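Tapis de putting Kuvurness : mon avis après un été de pratique au salon

Je joue au golf depuis assez longtemps pour savoir où je perds mes coups, et depuis assez longtemps aussi pour avoir fait semblant de l'ignorer. Je tape des seaux entiers de balles au practice, je m'offre un fer neuf quand le moral baisse, et puis je rentre une carte avec trois ou quatre greens à trois putts, exactement comme l'année d'avant. En août, entre la chaleur et un genou qui réclamait du repos, je me suis enfin décidée à acheter un tapis de putting pour la maison. J'ai hésité entre plusieurs modèles, j'ai lu beaucoup trop d'avis (vous faites pareil, puisque vous êtes ici !) et j'ai pris le Kuvurness.

Il arrive roulé dans un long carton, avec une petite rampe de retour, deux cales en mousse et une notice en quatre langues, dont un français un peu cabossé mais compréhensible. Premier conseil, déroulez-le la veille au soir et posez des livres aux extrémités. Le mien a gardé un pli de transport près du trou pendant deux bons jours, et toutes mes balles partaient vers la droite juste avant d'arriver. J'ai accusé mon poignet tout un dimanche avant de me mettre à quatre pattes pour regarder le tapis de près. Un coup de fer à vapeur sur l'envers, à travers un torchon, et c'était réglé.

La surface est une fibre courte et serrée, verte d'un côté, un peu plus sombre de l'autre. L'idée, c'est qu'on obtient deux vitesses selon le sens dans lequel on joue, à rebrousse-poil ou dans le sens du poil. Je m'attendais à un argument de vendeur, et la différence se sent pour de bon. Dans un sens, on retrouve un green de club un matin de semaine, encore un peu lourd. Dans l'autre, ça file, et la moindre brutalité à l'impact vous envoie la balle dans la plinthe. Chez moi les plinthes ont souffert, je préfère vous le dire.

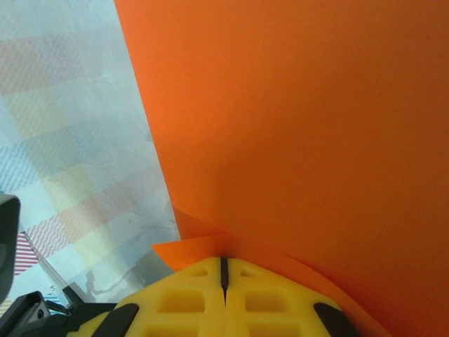
Les lignes d'alignement imprimées sont ce que j'utilise le plus. Il y en a une au centre et deux plus fines de chaque côté, qui servent de rails pour la tête du putter. Au début je les trouvais trop présentes, j'avais l'impression de jouer sur une piste d'athlétisme, et puis je me suis rendu compte que mon putter sortait systématiquement vers l'extérieur au retour. Sans les lignes, je ne l'aurais jamais vu. J'ai fait corriger cela par le pro de mon club en une demi-heure, et maintenant j'entretiens le geste le soir, pendant que les pâtes cuisent.

Côté exercices, je suis restée simple. La notice propose un programme de 14 jours avec des séries de plus en plus longues, et je l'ai suivi presque jusqu'au bout. Les premiers jours sont faciles, presque vexants, avec des putts très courts qu'il faut enchaîner sans rater. Vers la fin, on vous demande de fermer les yeux juste avant de frapper et de deviner si la balle a été jouée trop court ou trop fort. J'ai adoré cet exercice-là, et je le fais toujours. Un ami de parties m'avait parlé d'atteindre 1000 putts dans le mois, j'ai abandonné le décompte assez vite, mais je pense que dix minutes tous les soirs valent largement une grosse séance le week-end.

Passons à ce qui m'a moins plu. La rampe de retour, d'abord. Elle fonctionne quand la balle tombe bien au milieu du trou, avec une vitesse correcte. Si vous rentrez un putt un peu mou, la balle reste coincée sur le rebord et il faut aller la chercher, ce qui casse le rythme. Le plastique sonne creux, aussi, et mon voisin du dessous a eu la gentillesse de me le faire remarquer. J'ai glissé un morceau de feutre sous la rampe, je ne l'entends presque plus. Les cales en mousse qui devaient créer une pente, en revanche, je les ai rangées dans un placard : elles font une bosse, et une bosse n'a jamais aidé personne à lire une pente.

Le trou est un peu plus étroit que le vrai, c'est voulu, et je trouve que c'est une bonne chose. Quand on retourne sur le parcours, le trou paraît immense, au moins pendant les trois premiers greens. Après, la réalité reprend ses droits.

J'ai eu l'occasion d'essayer chez une partenaire de jeu le Silladus, qui est plus cher et plus large. La fibre est plus belle, il se déroule sans le moindre pli, et la rampe est en bois, donc bien plus discrète. Si vous avez une pièce à lui consacrer et que vous comptez le laisser en place toute l'année, je comprendrais qu'on le préfère. Chez moi, il faudrait pousser le canapé, et pousser le canapé tous les soirs, je sais très bien que je ne le ferais pas. Le Pravis, que j'avais repéré aussi, est nettement plus court et je l'ai écarté pour cette raison, sans l'avoir essayé, donc je n'en dirai pas davantage.

J'ai payé le mien 49 euros pendant les soldes, dans un petit magasin de sport près de la gare. À ce prix-là, je le conseille sans hésiter à quelqu'un qui veut travailler sa ligne et son rythme chez soi. Pour le dosage des longs putts, il faudra toujours aller sur un vrai green, aucun tapis de salon ne remplacera ça.

Pour l'entretien, un coup d'aspirateur sans la brosse suffit, et je le roule toujours avec la fibre vers l'extérieur, comme indiqué sur la notice. Je l'ai fait une fois dans l'autre sens, par flemme, et j'ai retrouvé mon fameux pli le lendemain. Ah, et si vous avez un chat, prévoyez des balles de rechange.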